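Desk storage notes: pencils, pots and varnished tops

3 min read

Most questions sent to the Haltunach stores bulletin in May concerned small storage: which pot to use, how full to pack it, and what a gloss top will tolerate. The notes below deal with red pencils in a square cup on a varnished board.

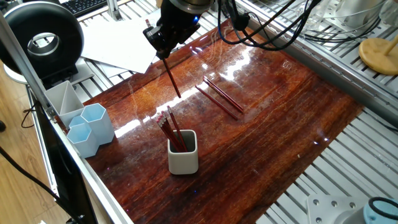
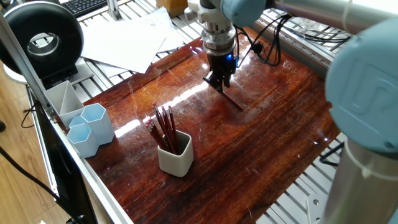 Red pencils in the white square cup, on the reddish-brown gloss board.

Cup shape. A square cup with rounded corners stands flush against a wall or another cup and wastes little space. Pencils in it tend to lean together towards one corner. A lean is acceptable as long as the cup stays upright when a single pencil is drawn out. If it rocks, add pencils to the opposite side or change to a heavier cup. Otedcombe branch reports fewer tipped cups after moving from tall plastic tumblers to low ceramic ones.

Which way up. Store pencils with the eraser end at the top if they are already sharpened. The points are then protected by the base of the cup, and hands reaching in meet rubber. The drawback is graphite on the inside of the cup. A disc of felt cut to the base will take most of it and can be replaced each term. Lower each pencil in — a dropped pencil may break its lead inside the barrel, and the fault only shows at the next sharpening.

Fill. Leave enough slack for a finger beside the bundle. In a tightly packed cup the centre pencils are never used, and the outer ones are worn to stubs. Turn the bundle over to a fresh cup when stock is rotated. The Womau store draws from a bulk order of 3246 pencils and issues them by the cupful, with no loose issue.

Loose pencils. A round barrel rolls on gloss varnish at a very slight slope. Hexagonal barrels are slower to start. Where pencils have to lie on the top during work, set them across the slope or against a rail, and return them to the cup at the end.

Surface. Gloss varnish shows scuffs and fine scratches most clearly under overhead light. Lift cups to move them. Wipe with a damp cloth, then a dry one, along the grain. Worn patches should be lightly rubbed down with 2000 grit paper, used wet, before any polish is applied. Do not use this method where the varnish has gone through to the timber — the board needs refinishing at that stage.

Replacement felt discs are held at the Tang counter under stock line 278. Returns for this month's pencil count go to Haltunach in the usual envelope, marked with the branch name.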